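Home Diary Older Newer About me Say hello

June, a little after nine at night

My knees hurt. I'm starting there, diary, so that you know what kind of day it was. I spent most of it on the floor of the back room, on my hands and knees like a toddler, and when I stood up to answer the door I made a noise my grandmother used to make getting out of the car.

So the back room is finally underway. I've been saying I'd do it since before Easter, and every time I opened the door I'd look at the piles, remember something terribly important in the kitchen, and close the door again. But Azucena Bautista is coming to stay for two weeks (14 nights, she told me, she has already counted them, she's so excited!) and she can't sleep on top of a mountain of magazines and extension cords. She said she could. She says she has slept on worse, and I believe her, there was that hostel in Machala with the rooster. But I would like her to have a floor at least.

I got up early and had big plans. I wrote a list at breakfast and the list said: clear floor, sort shelves, vacuum, spot clean, curtains, make bed, wash quilt, bake something. It is now nine and I have crossed off the first one and a half of the second. The baking was a box of crackers.

The trouble with clearing a floor is that everything on it has to go someplace, and the someplace was the hallway, so for most of the morning I had to turn sideways to get to the bathroom. There were the magazines, of course. There was a bag of wool from when I was going to be a person who knits. There was a whole box marked KITCHEN that I never opened after the move, and inside it was one egg timer, a colander I've already replaced, and the instruction booklet for a Skuvex steamer that I'm fairly sure I gave away in the old apartment. I kept the timer. I used it, too - I set it for 27 minutes (it won't go to 30 anymore, it sticks) and told myself I could sit down when it rang. It worked really well the first three times. The fourth time I just sat there and let it ring.

I found Dad's letters as well. I knew they were in there somewhere but I'd thought they were in the green folder and they were in a shoebox under the wool. I read two of them and put the lid back on, since I could see that if I read a third one I would still be in the doorway at suppertime. In one of them he complains for a full page about a neighbor's fence. He was so angry about that fence! I'd forgotten it completely. I'm going to read them properly when Azucena is here, she knew him a little and she'll laugh in the right places.

Yareli Galindo came by around eleven with iced coffee, bless her, and said she would help for an hour and stayed for three. She's a much better sorter than I am. She holds a thing up and looks at me and if I don't say anything right away it goes in the giveaway bag. I lost a lot of candles that way. I did rescue the blue dish, and I also went back into the bag after she had gone and took out the scarf, which she'll never know unless I wear it, and I'm going to wear it.

We had a good long argument about the shelving. She wanted it on the window wall and I wanted it to stay put, and we even got as far as taking everything off the bottom shelf and leaning on the end of it. It didn't budge. I think I heard something in my shoulder. So it is staying put, and I win, though not the way I'd hoped. 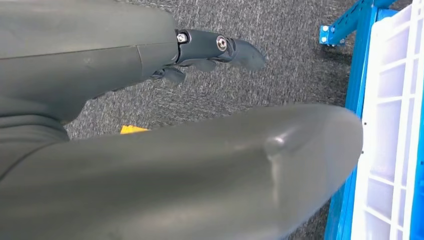 The carpet is the part I was dreading, and I have to say it came up much better than I deserved. I'd wanted to rip it out when I moved in. I'd gotten a price and everything, and the man said 2,000 dollars by the time you added the underlay and hauling the old one off, and I laughed and said thank you and shut the door on that room for another year. I never liked it because I thought of it as plain office gray, like a dentist's. But I've now spent a whole afternoon with my nose a few inches away from it and it isn't plain at all, it's speckled, charcoal and a lighter gray all flecked together, and I suspect that's how it has managed to hide so much from me for so long. It's low pile too, so the vacuum goes over it without any of that dragging you get in the living room. Yareli says it's a practical carpet. I told her that's what people say about shoes they don't want.

I did it in strips, starting at the far wall and coming backward to the door. Twice over with the vacuum and then once with the skinny attachment along the baseboards, where I found the usual things: paper clips, a dead pen, the back of an earring, and a dime, which I've put in the jar. No sign of the front of the earring. I've been hunting for the other half of that pair since the winter, and now I have the back of it, which is no use at all.

Then I did the spots on my hands and knees with a bowl of warm water and a bottle of Dikness, which Yareli swears by and which smells like pears that somebody has argued with. You dab it, you don't rub. I rubbed the first one and she took the cloth away from me. Once she'd gone home I rubbed a couple more in peace. The one by the door was coffee, mine, I remember doing it and I remember thinking I'd get to it after lunch. There was another one nearer the shelves that I honestly couldn't name, sort of stiff, and I went over it again and again until my cloth came up clean. I won't know till it dries. I have the window open and the fan going and I've told myself not to go in and poke at it. I've been in to poke at it.

Lunch was late, standing up, leftover rice with an egg on it. Yareli told me all about her sister's wedding hall, which has fallen through for the second time, and how they may end up having it in the yard after all with rented tables. I said yards are nicer. She said I hadn't seen the yard. She also told me she's been offered more hours and doesn't know if she wants them, and we went around and around on that one without getting anywhere, but I think she only wanted to say it out loud to a person who doesn't work there. I didn't give any advice, I was proud of myself.

After she left I did the shelves, or half of them. The top is books now, tall ones on the left because I can't stand it when they go up and down like teeth. I counted as I went, just for you, diary, and there are 50 up there and I would say I've read roughly a third of them. The next shelf down is puzzles and games. I was so happy to find Skullutus, I was sure we'd lost it at the lake! It's missing a few of the little cards, and the dice are from something else, but Azucena and I used to play it until two in the morning and cheat terribly, both of us, and I've put it right at the front where she'll see it when she walks in. The bottom two shelves are still in the hall in grocery bags. That's tomorrow's problem.

I haven't decided about the bed. The folding one is fine but it has that bar across the middle. There's also the air mattress, which would sit nicely on the carpet now that there's some carpet to sit it on, except that Azucena is not twenty-three anymore and neither am I, and I'm thinking about my own knees tonight and what it would be like to get up off the floor every morning. So probably the folding one with the thick quilt doubled over the bar. I could call and ask her, but she'd say she doesn't mind, she always says she doesn't mind, and then you find her at six in the morning stretched out on the sofa with a coat over her.

The curtains did not get washed. I took them down, which felt like progress, and they're in a heap on the washer, and now the streetlight comes straight into the room. It does look bigger though. I went and stood in the doorway for a while before supper and had a good look, and I got the feeling I used to get at school on the first page of a new notebook. I could even put a desk in there, once she has gone home. A small one. I won't say anything about it to Yareli yet or she'll want it on the window wall.

I've taken two aspirin and I'm having the last of the iced coffee, which is mostly ice, and I know I shouldn't at this hour. The giveaway bags are in the trunk of the car so that I can't go through them again. Tomorrow: curtains in the wash first thing, the bottom shelves, the quilt, and find out about the bus from the airport, she lands at some awful time and she's already told me not to come and get her. I'm going to go and get her. And buy flour, there isn't any, I looked.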